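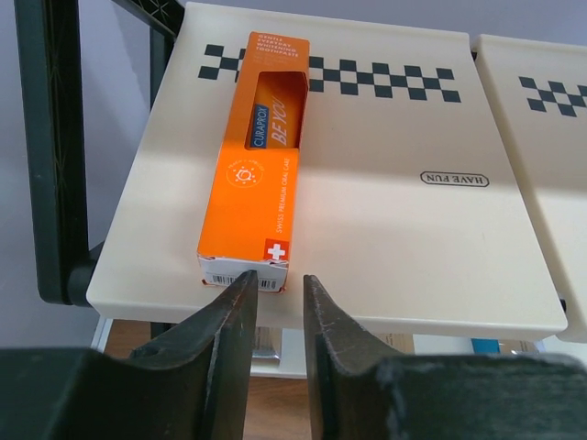
Teleop Pick From Shelf: Progress Report
Ekow Acheampong, Lenuța Vasiliu
Punthorpe lab, 12/31/19

What we did since October

Task is the same as in the proposal. Person drives the arm by remote, closes on a boxed item lying on a tray, lifts it, sets it down in the bin. We record the wrist camera, joint angles and gripper width. Then the Mikov policy trains on that.

Total demos so far: 269. Of those 44 thrown out, mostly because the operator paused too long before closing and the policy learned to pause too (it just hovers, very annoying). Ekow drove most of the early ones, Lenuța the later ones. You can tell our styles apart in the plots. Ekow comes in fast and corrects, Lenuța lines up far back and goes straight.

Approach

Long boxes lying end-on to the gripper are the hard case. Fingers have to straddle the box and clear the front lip of the tray at the same time. If you come in low you hit the lip. Too high and you only pinch the top edge, box swings. We tried hand guiding as well, pushing the arm around with the motors soft. Better feel, but your hand gets in the camera view so that data is kept seperate.

Toothpaste box is the main test item now. Tube window in the front, end panel faces the gripper.

Problems

- Lag on the remote, around 10 frames. Bad for the last bit before contact.
- Operators watch the arm directly and not the wrist view. So they use information the policy doesnt have. Should of caught this earlier.
- Finger tips are scuffed. Not replaced yet.

Next

Redo the end-on demos with wrist view only, 2 operators. Compare against the Lurent baseline. Write up the hand guiding part, Lenuța has the notes.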